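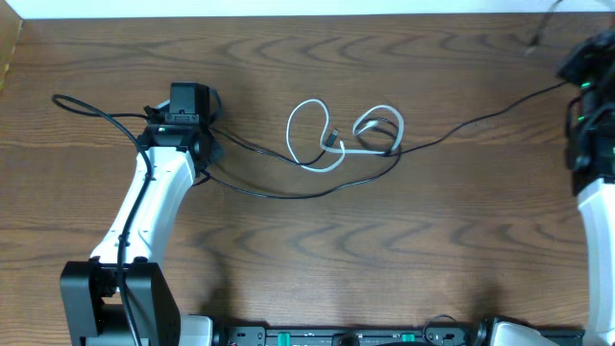
Skurkwood council: Magalhães and the Hetex lunches

portela_ratepayer
So the ethics filing is up. Gervásio Magalhães took 11 lunches from the Hetex lobbyist before the parking vote. Declared two. Still chairing planning as of this morning?? Should step aside, today.

dreltska70
Read it again. Limit is 40 bucks a sitting and most of them were under. Sloppy yes. Corrupt, not seeing it.

portela_ratepayer
Limit is per sitting, reporting is per YEAR. Adds up to way over. Page 92 of the handbook, they all sign for it
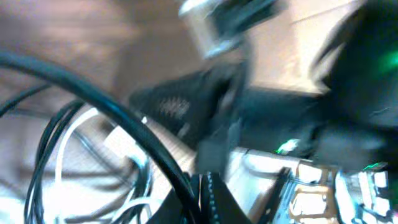
Gripper finger and cables, blurred

oldmillroad
Everybody forgetting Dirceu Brandão did the same thing in January and got a letter. A letter! Same party as the people yelling now btw

dreltska70
^ this. Either they both go or neither does

portela_ratepayer
Brandão paid his back. And he wasnt voting on anything Hetex wanted. Not the same

oldmillroad
Paid it back after the paper called him. Come on.

quietstreet
Can someone post the actual filing, link from the clerk's page is dead for me

portela_ratepayer
try the archive tab, dated 13/06/2019. Scroll past the zoning stuff, roughly 70 pages of it, sorry
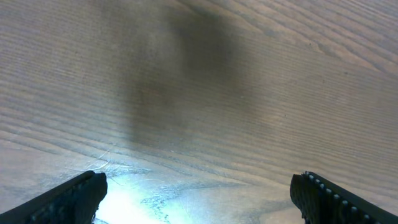

quietstreet
Got it, thanks. Ok the lunches dont bother me much, but he amended the form after the complaint went in. Why isnt anyone talking about that part

dreltska70
Amending is alowed. You get 30 days

quietstreet
Not once theres a complaint open. Same handbook, next page down

oldmillroad
huh. ok missed that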